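Kitchen & Home > Tableware and storage
Thread: Plastic bowls and cups for everyday use, keep or replace?
Page 1 of 1

Stolley
Posted Wednesday, 7.40 pm
We have one low cupboard next to the cooker that holds all the plastic bowls and cups. It has got to the point where you open the door and something rolls out. I want to sort it properly this weekend and I have two questions.
First, is it better to nest bowls with cups inside them, or keep bowls with bowls and cups with cups? At the moment I do a bit of both and neither works.
Second, is there any point keeping cups in a nest at all? Mine jam together and the children can't get one out without pulling the whole lot on to the floor.
The cupboard is low and deep with one shelf, which doesn't lift out.

crumbtray
Posts: 2,046
Bowls with bowls. Cups with cups. If you put cups inside a bowl you have to move the cups every time you want the bowl, and then you put them down on the worktop and that's where they stay.
For the jamming, they are going in damp. Leave them upside down on the rack overnight and put them away in the morning.

Yin_b
I disagree with crumbtray on the first part. We keep the cups inside the biggest bowl and have done for years. The bowl is basically a tray. You lift it out, take a cup, put it back. We only use the big bowl for salad or popcorn so it isn't in anyone's way.
Agree about the damp though.

crumbtray
Posts: 2,046
That works if you hardly use the big bowl. Stolley hasn't said which bowls they use most.

Stolley
Fair point. The wide bowls get used every day, for cereal and pasta and anything the youngest eats. The cups are every day too. What hardly gets used is the set of lidded tubs at the back, and I suspect half of those have no lid.

halfpintshelf
Then the tubs are your problem and the bowls are fine. Match every tub to a lid and get rid of whatever is left over. I did ours in March and it freed up half a shelf. I haven't missed any of it.
I also wouldn't keep more cups than you have people plus a couple of spares. They breed.

Dornar
Posts: 300
I'd go one further and ask why you are keeping plastic at all. We changed to enamel when ours went cloudy. It costs more but it stacks flat, it doesn't hold the smell of tomato, and you can drop it. It chips, but a chipped one can go out to the shed for screws.

halfpintshelf
Enamel is no good in the microwave and it gets hot to hold. For small children I would stay with plastic until they are older. Ours hit the floor most days.

Dornar
Posts: 300
We don't have a microwave so I can't argue with that.

Yin_b
Some plastic bowls shouldn't go in the microwave either. Look on the base. If there is no mark I only use them for cold things.

Stolley
I'm keeping the plastic for now. The bowls are in good condition and I'm not spending money to solve a cupboard. I did look underneath after reading Yin_b's post and two of them have no marking at all, so those are now cereal only.

kettle_end
Has anyone said to store the cups on their side? I lay ours down in one long nest along the front of the shelf, open end facing out. You take from the open end and it doesn't topple, as it's already lying down. Standing up, ours were too tall for the shelf and leaned.

crumbtray
Posts: 2,046
They'd roll.

kettle_end
They roll if there is nothing beside them. Put a bowl either side, or something heavy. We use a bag of rice.

crumbtray
Posts: 2,046
So now you've got to keep a bag of rice in the cup cupboard.

kettle_end
It's a food cupboard as well. It's a small kitchen.

Dornar
Posts: 300
I'm with kettle_end on this one. Lying down takes up more room along the shelf but you can see what you have. The thing I'd avoid is mixing sizes in the same nest. A small cup drops right into a bigger one and you need a spoon handle to get it out.

Stolley
Tried it tonight with what was on the side. Cups on their side up against the blue bowl, cream bowl behind. I'll need to do it again in the cupboard to see if the depth is right, but I like being able to get at the yellow one without lifting anything.
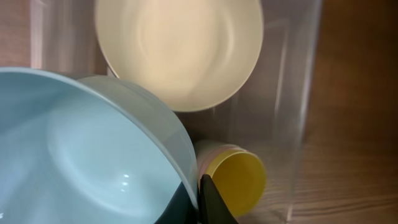 Kotholm
How do you get two cups apart once they have jammed?
Stand the bottom cup in warm water and put cold water in the top one, leave them for a minute, then twist as you pull. A straight pull only makes the grip tighter. If they are still stuck, a drop of washing-up liquid run round the join usually loosens it.

halfpintshelf
The warm and cold water does work. Don't use boiling water on thin plastic, I warped one that way and it has wobbled ever since.

Yin_b
A twist of kitchen paper between each cup stops it happening in the first place, although I admit I only do that for the picnic set. For everyday it's too much bother.

crumbtray
Posts: 2,046
Or dry them.

Stolley
Yes, I have heard you on the drying. There's a tea towel down under the rack now and they are staying there until breakfast.
The plan for Saturday is tubs out first, lids matched, spares to the charity shop if they'll have them. Then bowls at the back in one pile and cups along the front on their side. The big bowl can go on top of the fridge.

Yin_b
On top of the fridge it will get greasy. Ours did. Turn it upside down at least.

Stolley
Upside down it is.

halfpintshelf
Charity shops round here won't take used food tubs, so ring first. Ours go to the nursery for paint — they were glad of them and asked for more.

Dornar
Posts: 300
One more thing on the pile of bowls. Put the deep ones at the bottom and the shallow ones on top, even if the shallow ones are wider. It looks wrong, but a deep bowl perched on a shallow one slides off as soon as you shut the door.

crumbtray
Posts: 2,046
Widest at the bottom, always. A wide bowl on a narrow one tips.

Dornar
Posts: 300
Ours doesn't.

kettle_end
Depends on the rim, I'd have thought. Try both and shut the door hard.

Stolley
I'll try both on Saturday and post what happens.

Thread views: 2,199
Log in to reply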